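The Turnell Hand-Held Gripper Kit: How It Works

Suitable for ages nine and up. An adult should help with the screws.

A robot arm has to be shown how to pick things up. One way to show it is to write a long program. Another way is to do the job yourself with a tool shaped like the robot's hand, and record what happens. The Turnell kit, sold by Fonamik, is made for the second way.

The tool has two fingers, called jaws. When you squeeze the handle, the jaws move toward each other. When you let go, a spring pulls them apart. A small camera sits on the tool and points at the jaws. The camera travels wherever your hand travels, so it records the job from the tool's own point of view.

What is in the box

One gripper body with handle
Two fingers
6 spare contact pads
One camera mount (the camera is sold separately)
One printed book of practice tasks

The kit costs $149. It weighs 318 grams without the camera, a little less than a full can of pop.
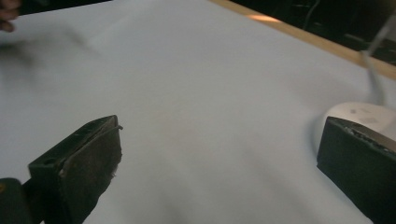 Contact pads are the parts of the kit that wear out first. A pad is the soft layer on the inside of each finger. Its job is to make friction, the force that stops two surfaces from sliding past each other. A bare hard finger would let a smooth object slip. Each time a pad rubs on something, a tiny amount of it can come away, and after many tasks the damage is easy to find. The left pad is scuffed, with a thin loose strand or edge lifting at its upper corner, and the right finger has a rough strip of grey and white bits along the top. Pads in that state should be changed before the next recording.

The tasks

Hadgu, the book of practice tasks, starts with large, light objects and works up to small ones. Rounded shapes are harder than boxes. A flat finger touches a curved side over a small area only, so the grip has to be well centred. Open the jaws wide, bring one finger down on each side, and then squeeze slowly.

Fast movement causes blur in the recording. A blurred picture gives the computer less to learn from, so Hadgu asks for slow, even movements.

Using the recordings

Recordings are loaded into a program called Vasesetti. It sorts them by task and colour-codes the ones that are too blurred to use. Training takes almost an hour on a home computer.

New words

Friction: the force that resists sliding.
Jaw: one of the two gripping fingers.
Pad: the soft layer that touches the object.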